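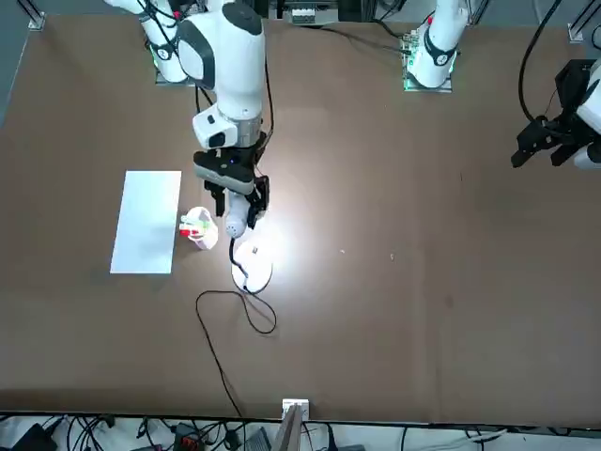
Mine always ends up shining straight into my eyes, wrote Urna under the last tutorial, and I never know which side to put it on! Well, Urna, you are in very good company. I had a desk lamp for years before I learnt to place it properly, and a few minutes of fiddling made my evening drawing so much nicer that I want everybody to have a go.

What you need

A small lamp with a bendy neck
A sheet of plain white paper
A cup with a pen or two in it
A table with a bit of room to spare

Clear the middle first

Take everything off the part of the table where you draw or write. Lay one sheet of paper down at the angle you really use (mine is never straight, and I bet yours isn't either) and leave it there. Everything else gets arranged to suit the paper.

Now sit down and pretend to write. Notice where your hand goes. If you are right-handed, the lamp wants to be on your left and a little way back, so that your hand doesn't throw a shadow over the line you are working on. Left-handers, swap the whole thing round.
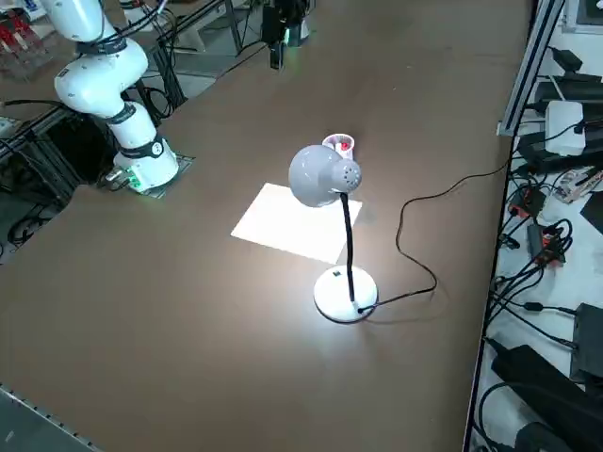 White desk lamp with its shade tilted down, paper within reach of the light.

Bend the neck

This is the fun part! Hold the base still with one hand and move the shade with the other, a little at a time. Start low, with the shade about level with your chin, and tip it until you can't see the bulb from your chair. Then lift it slowly and watch the pool of light spread. Stop when it covers the whole sheet. Too low and you get one fierce white patch with gloomy corners, too high and the glare comes back.

If the neck droops, straighten it fully and make the curve again nearer the base. My old lamp from the market in Istgate needed this every single evening, bless it.
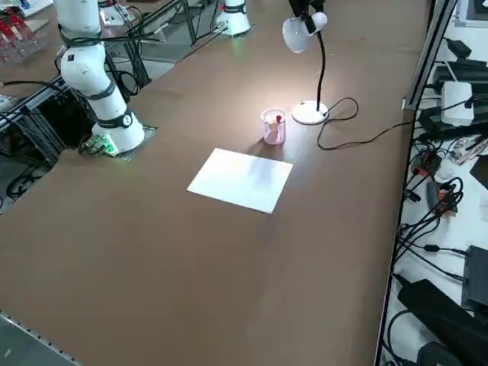 Next, the pens. Keep the cup just past the top corner of the paper, on the side of your writing hand, and check that it isn't throwing a shadow across the page. A clear or pale cup is lovely for this because you can find the colour you want without tipping everything out. Tall brushes can live elsewhere.

Last of all, the cord. Lead it away from you towards the back or the side, with enough slack to let you shift the base, and well clear of your elbows. Then draw something!

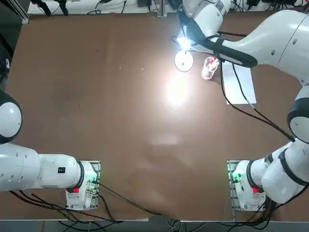
Bright light over the brown tabletop, clear cup alongside.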